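Progress report: teleoperated cloth handling, Henao project
Prepared by Hoi-yan Tseng for Markinex
April 18, 2025

1. Status

Data collection for the cloth task is on schedule. The target for the period was 1000 accepted demonstrations on the humanoid platform. The count of new episodes accepted since the last report is 262, all recorded by remote control. Collection continues through July.

2. Task setup

Each episode starts with the operator bringing both arms up in front of the body with the cloth between them. The operator then locates two corners, spreads the cloth, and lowers it to the table. Head camera video, joint positions, and gripper commands are logged together. The head view matters most in the opening phase, when the cloth hangs in folds and the corners must be found.
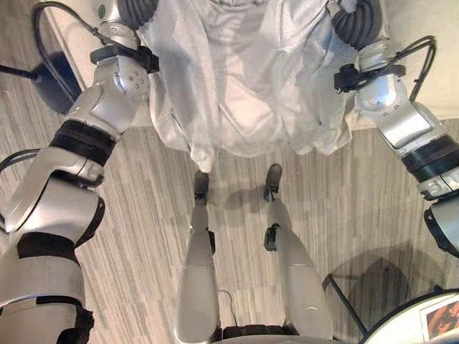

Large white cloths remain the harder case. With the arms raised, the fabric covers the upper part of the head view, and one low corner may be the only clear feature. Operators now pause before the first regrasp so that the starting state is recorded cleanly.

3. Problems

Five episodes were rejected for dropped joint data, traced to a loose connector in the Koreo control station. The connector was replaced. Operator fatigue also affects the spread phase, and sessions have been shortened.

4. Next period

Train a first policy on the accepted set. Add the smaller Britano cloths to the task list. Compare episodes recorded by remote control with a short set in which the arms are guided by hand. No change to the budget is requested.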